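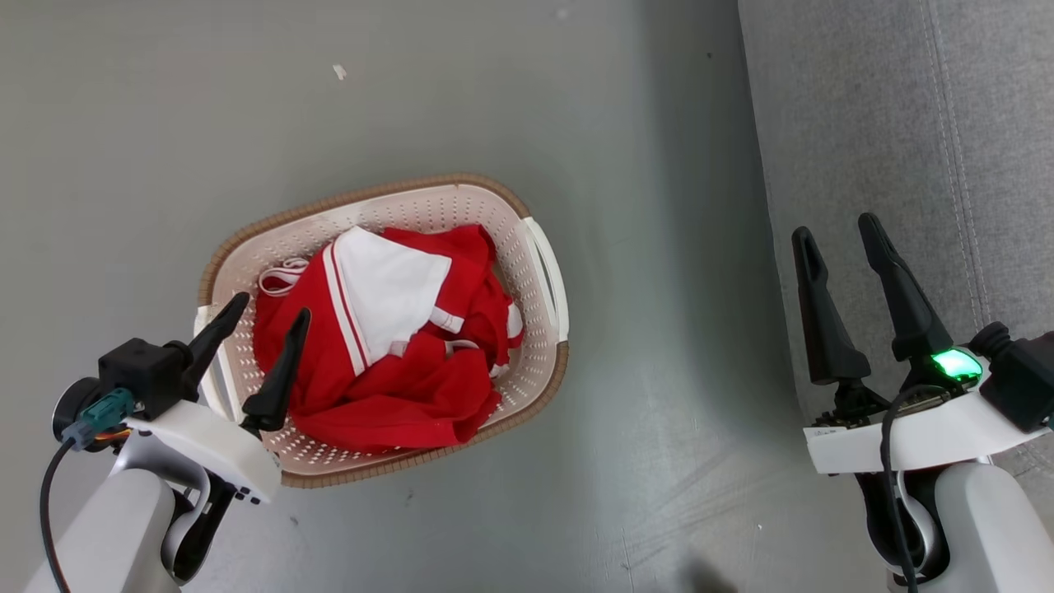
3.2 Household Water Reductions During the Dry Season

The second part of the survey asked how households in the Cartwright district changed their use of water once hauling restrictions took effect in July. Most homes in the district draw from private wells, and those whose wells fell below the pump intake bought water by the load from the depot at Rondis. The survey was mailed to every address on the depot's customer list, and 189 completed forms were returned. Forms that left the section on household use blank were kept in the study for the questions on livestock and crops but were not used here.

Respondents were asked to name the household task they had cut back first. Laundry was the most common answer, followed by watering of gardens and shade trees. Bathing and dish washing were named less often, and drinking and cooking were almost never named. The order was much the same for farm and non-farm households. Farm households, however, reported making their first cut earlier in the season, in many cases before the restrictions were announced. Several wrote in the margins that stock tanks were filled before any water was set aside for the house.

Figure 4. Laundry in an oval basket with a perforated beige body.

Thirteen households stopped washing clothes at home for the full length of the restrictions and used the coin laundry in Flornamano, which is served by a municipal line. The cost of this choice was not small for families living at the north end of the district, where the trip takes most of a morning. Those families tended to combine laundry with feed purchases or medical visits, and they described the weekly trip as a fixed part of the household schedule by the end of summer.

The reuse of wash water was also reported. The usual practice was to run the drain hose to a barrel and carry the water to windbreak trees. Two respondents said they had given up the practice after seeing leaf damage, which they blamed on the soap. The survey did not ask for the brand or amount of soap used, and the cause of the damage cannot be judged from the forms.

Answers from the Anis road area should be read with care. Wells there are deeper than elsewhere in the district, and the depot list includes only those homes that bought hauled water at least once. Homes with reliable wells are therefore missing, and the results for that area describe the households under the most strain. The same limit applies in a lesser degree to the district as a whole.

Section 3.3 turns to herd size and to the sale of breeding stock over the same period.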